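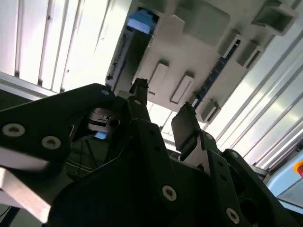
Do you really need to change the filter in your refrigerator when the little light tells you to? I think you should treat the light as a reminder to go and taste your water, and then make up your own mind, with the calendar as your backstop.

Last updated 16 Jun 2009

I have held this opinion for a long while and I have bored a good many dinner guests with it, so please pull up a chair and let me bore you too. My refrigerator is an Induler, the wide kind with the water spout in the door, and it has a small amber light that comes on every so often whether we have been home drinking water like camels or away at the lake with the house shut up. For years I obeyed that light. It came on, I drove to the store, I paid for a cartridge, I twisted the old one out and the new one in, and I held the button down until the light went away. I felt very responsible!

Then one March it came on the same week we got back from a long stay with my sister's family, and I stood there in my coat and thought, now wait a minute. What does this light know? So I dug out the manual (I keep manuals in the drawer under the oven, with the cookie sheets) and read the page on it. On my model, the light runs on a timer. It doesn't taste anything or measure anything. It simply adds up the days since I last held down the button, the way a dentist's office does before it sends you a postcard.

I don't say this to be sour about it. A timer is a perfectly good thing to have, and most of us would never change a filter at all without some kind of nudge. My own mother, bless her, moved into a house with a filter under the kitchen sink and didn't find it for 7 years, and she only found it then because she was hunting for a dropped earring. What came out of that housing I will leave to your imagination. So please don't read this and decide you are free forever. A cartridge that is left in too long can clog, it can let things through that it was supposed to catch, and a wet thing sitting in the dark doesn't improve with age.

What bothers me is that we have let the light do all our thinking. There are two of us at home now, where there used to be a whole noisy tableful, and we go through a fraction of the water we once did. Meanwhile the family next door has teenagers and a dog the size of a pony, and I would bet you they wear out a cartridge well before any timer gets around to mentioning it. They have the same light I do. It treats us exactly alike.

If you look on the box, you will usually find two numbers, one in months and one in gallons, and the instructions say whichever comes first. I had never read that part. The gallons matter more in a busy house and the months matter more in a quiet one, and I wish the companies would print that in big friendly letters on the front, where they now put the waterfall. Flarkesance, whose cartridges I have bought the longest, puts the gallons on the side panel in type I need my good glasses for. Simanjuntak prints them inside the folded sheet, so you have to buy the thing to find out. I like both brands fine. I would like them better if they were plainer.

And then there is the price. I paid 20 dollars for my last one on sale, and I have seen them a good deal higher at the appliance place out on the Zoltthorpe road, where they keep them behind the counter like fine jewelry. Over a year or two that adds up to real grocery money -- and I do think people who are stretching a paycheck deserve a straight answer about what they are buying and when they need it.

So this is what I do now, for whatever it may be worth to you. I write the date on the cartridge with a laundry marker when I put it in. I watch the stream, and if the pitcher is taking longer to fill than it used to, I change the filter. I pour a glass of it and a glass from the kitchen tap and try them side by side, and if I can't tell which is which, I change the filter. And if none of that has happened by the month limit on the box, I change it anyhow, grumbling a little. Taste won't tell you everything, and if you have well water, or old pipes, or a new baby in the house, then please follow the box to the letter and have your water tested besides.

My husband says this is a great deal of fuss over a glass of water, and he may be right, but he drinks more of it than I do -- and he has never once been the one to crouch down and twist the old cartridge out.

2451 shares | 20 comments

This site uses cookies to remember your preferences. By continuing to read, you agree to their use.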